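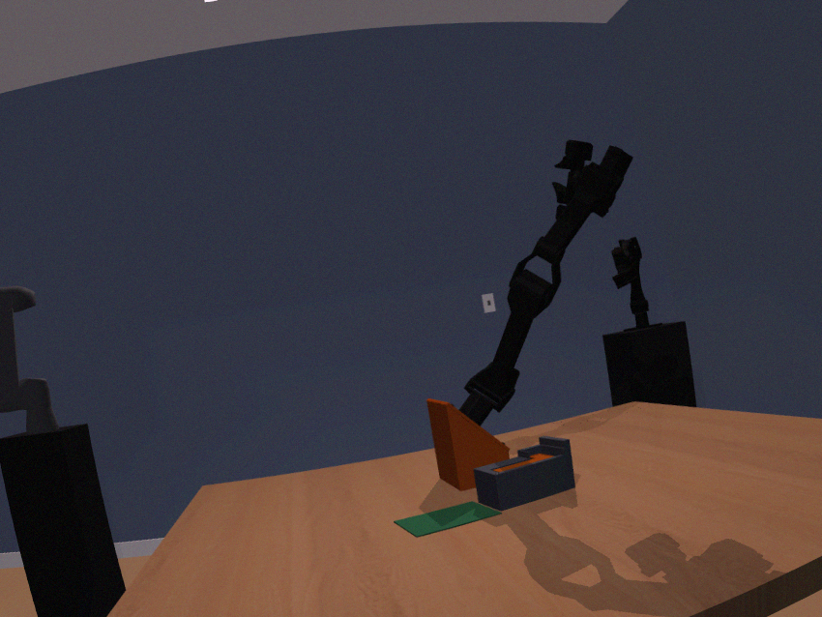

Muso cell: setup and upkeep notes

Maintainer: Salamatu Dramani

Muso is a simulated tabletop cell. The main arm works the table, with an orange wedge, a dark holder with an orange strip in its recess, and a flat green rectangle. Two other arms stand on pedestals off the table. Load the main arm first, raised and empty, then the props.

What to check before you believe a run

Joint zero. The Jakex importer claims to keep offsets. It dropped ours 2 times. Compare all joints to the saved pose by hand.

Contact settings. The defaults that ship with Sarnau are tuned to look good in demos, as far as I can tell. We use 4 solver substeps. More may help, but I have seen no numbers that prove it.

Holder collision mesh. The simplified mesh fills in the recess. Swap in the full one and restart, whatever the docs say about hot reload.

Shadows. Leave them on. A hard arm shadow falls across the tabletop, and anything trained without it should be treated as untested.

Known problems

Of 100 resets in January, some 31 put the wedge down slightly off its start pose. The log called every one a success. Do not quote the log's success rate.

The Caron repair script "fixes" drift by overwriting the saved pose. Back up the pose file before running it, or skip the script and reload the cell.

No claim is made about transfer to a real arm.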